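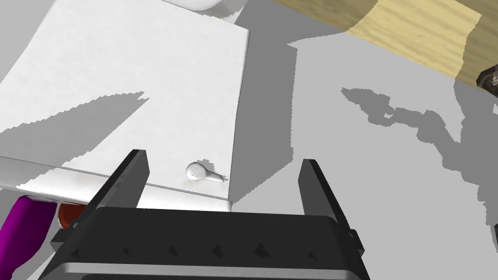
Interview: Heiðrún Eskildsen on Reading Old Tide Tables

Heiðrún Eskildsen has spent 19 years correcting tide records for the harbor at Ledcombe. Her office holds 178 bound ledgers, most of them written by harbor clerks who took readings from a painted board at the foot of the steps.

The main difficulty, she says, is the zero point. "A height means nothing until you know what it was measured from. The board at Ledcombe was replaced four times. On two of those occasions the clerk wrote down the new level. On the other two I had to work it out from the readings on either side."

Her method is slow. She enters each month by hand, plots the high waters against a computed tide, and looks for a step in the difference. A sudden shift that persists usually means the board was moved. A shift that fades over a few days is weather. "Low pressure and an onshore wind will raise the level. Then it goes back down. A board that has been nailed up in the wrong place stays wrong."

Timing errors are harder. The clerks used the harbor office clock, and that clock was set once a week. In the volume she is working on now, she has flagged 57 entries where high water is early by more than the clock could explain.

"I suspect he filled those in afterward," she says. "The handwriting is too even. Nobody writes like that on wet steps in May."

She does not delete such entries. They stay in the file with a code, and the user decides. The current release contains 1,906 coded readings, each with a note giving the ledger and page.

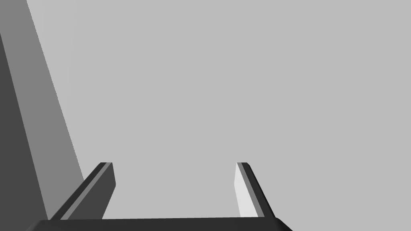

Simulated view, gripper fingers apart.

The next set of ledgers comes from Judovlow, a smaller harbor farther up the coast, where readings were taken only at low water. Eskildsen expects the comparison to settle one of the two missing board levels. The other, she says, will probably remain an estimate, with an error of up to two inches.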